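Workshop Tips: Painted Boards and the Gripper Arm
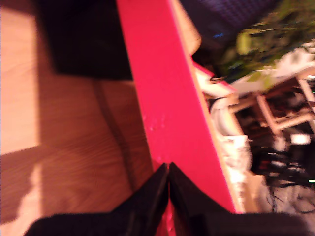
Volume 12, page 300

Members building a small arm at home or at the Zostham shared workshop regularly ask how a painted board should be prepared before the gripper is brought near it. The following guidance has been compiled from the build notes of Ivar Blomqvist and applies to any two-fingered gripper of modest size.

Paint. A strong, even colour is recommended. Magenta pink stands out well against a timber floor and is easily distinguished from black fingers. Gloss enamel reflects more light than satin, and builders who work beside a window may prefer the duller finish. Allow the full curing time printed on the tin before closing the fingers over the surface.

Specks and bumps. Small whitish bumps, such as those partway along the board shown, should be dealt with before any contact trials. Sand lightly with 100 grit, wipe with a damp cloth and finish by hand with something finer. Touch up the colour only where the sanding has broken through.

Edges. An edge may be left unpainted. The pale timber gives a clear line for checking that the arm is travelling parallel to the board, and pencil marks can be made on it and rubbed out again. Remove splinters with a sanding block.

Fingertips. Bring the two tips together slowly over the board and look along them from the side. They should meet at a point, with neither tip riding above the other. Where they do not, loosen the left finger first, realign it and tighten in quarter turns. Matte black fingers show pink paint readily – a useful sign that the approach height has been set too low. Clean them with a dry cloth; solvent is not to be used on the Dorneo pads.

Cables. Leads are to be gathered on one side of the work and kept off the path of the arm. Hook-and-loop ties are preferred to plastic ones, as most builds are rewired more than once. The Rasero controller has its own strain relief, which should be fitted before power is applied.

Floors. Timber floors mark easily. Place felt beneath stands and clamps, and lift boards when moving them. Dried paint on a sealed floor can usually be raised with a plastic scraper held flat.

Speed. First passes over a new board are to be run at the lowest setting. Members using the Viklund bench should record the setting in the log before leaving. The bench is available on Wednesday evenings, and replacement felt is kept in drawer 622.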